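Fluvard teaching project: where we are at
Progress report to Meenakshi Tomar, Fargate
August 9, 2019

Hi Meenakshi,

You asked for something you could read over a coffee and pass along without having to translate it, so I'm keeping the math out of this one. The spreadsheet with the session logs is in the shared folder if anybody upstairs wants it.

The big news is that we hit the number! We promised you 200 hand-guided demonstrations of the table-clearing task by the end of this period and we have them, all replayed, all labeled. On top of that there are 700 shorter ones done by remote control (the old leader arm, the one with the sticky elbow, which I still haven't replaced and will come back to under money). I was pretty nervous about this back in June, when we were losing whole mornings to a cable, so I'm very happy to be writing it down.

Quick refresher on the two ways we do it. With hand guiding, one of us takes hold of the arm and walks it through the job: over to the bottle, close, lift, across, let go. It's slow and your shoulders know about it the next day, but the motions come out careful and the approach to each object is lovely. With remote control you sit at the desk with the leader arm and the real one copies you. Much faster, and your hands stay out of the wrist camera's view, but people get lazy about the last little stretch before the grasp. You can see it in the logs, a kind of wobble, and Lục picks that wobble up and repeats it faithfully. (Lục is what we've named the learning software, in case I never told you. It stuck.)

We changed the task a little since the last report. Before, we had one object out at a time, and the software got good at that fast and then fell apart the minute there was a second thing nearby. Now we put bottles and cups out in small clusters, with a good stretch of open table left over so there's somewhere to set things down. We mix see-through plastic with solid colors on purpose. Clear plastic is still the hard one, and the bubbly green bottles are the hardest of the lot.
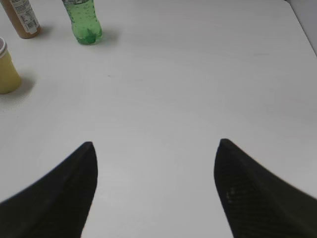
Wrist camera view: open fingers, two bottles and a yellow cup at the upper left.

The wrist camera has been worth every penny. When we only had the overhead one, the arm itself blocked the view right at the moment you cared about. One thing we're still fighting is shadows. On the white table they come out soft and gray, and Lục sometimes goes after the edge of a shadow as though it were the edge of a cup. I've started moving the lamp between sessions so it can't get used to one direction. Early signs are good, but I'd like another round of trials before I put a figure on it for you.

What didn't go well: the Druddale visit. We took the whole setup over there to record in a different room, and I forgot to redo the camera calibration after the drive. Two days of recordings, and the camera and the arm disagree in every one of them. I may be able to fix some of it in software, but I'm not counting it toward the total. My fault, and there's now a checklist taped inside the lid of the travel case.

Money. We're under on travel and over on gripper parts, so it comes out close to even. I'd like your okay to move what's left of the travel line into a new elbow joint for the leader arm. I've attached the quote. If you can say yes soon, the part gets here before the next block of recording starts and I don't have to schedule around it.

Next up is getting people who've never touched the arm to record demonstrations. So far it's nearly all me, and I've got habits (I always come in from the right, apparently). I want to see whether Lục copes with a mix of styles or gets confused by it. I'll also write up the hand-guiding instructions properly, as right now they live in my head and on two sticky notes.

Call me if any of this raises questions, mornings are best.

Khang Quách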